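5.3 Does the planner need to look twice?

Furora, the perception stack we took over from the Jerkau project, re-estimates the pose of every part in the box after each grasp. The usual defence is that small plastic pieces shift when a neighbour is lifted out. We were not convinced that this justified the cost, and the results leave us only partly persuaded.

We compared three settings on 1275 recorded picks: full re-estimation, re-estimation of the nearest parts only, and no re-estimation at all. The last of these failed on 56 picks more than the first. Most of the extra failures came from pieces lying against the wall of the box, where the grasp planner, Guillot, already does badly. We would be wary of reading this as support for looking twice. It may simply show that Guillot trusts its first answer too much.

The middle setting is harder to judge. It failed on 11 picks more than full re-estimation, and we could not tell from the logs whether stale poses or poor grasp ranking were to blame — the two are mixed together in a single confidence score. Earlier reports on Sullent treat that score as if it were a probability. We see no grounds for doing so, and we have not used it to weight any result in this section.

Rounded and disc-shaped parts raise a further problem. Their pose is ambiguous about one axis, so a large reported rotation may mean nothing at all. We score these parts on position and tilt only. Figure 3 shows parts of this kind in the box.
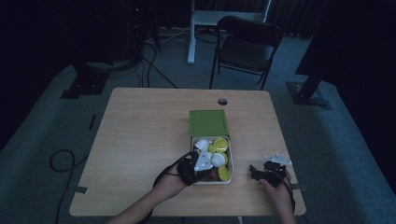
Leaving rotation out makes every setting look better, so figures for these parts should not be set beside those for the angular ones.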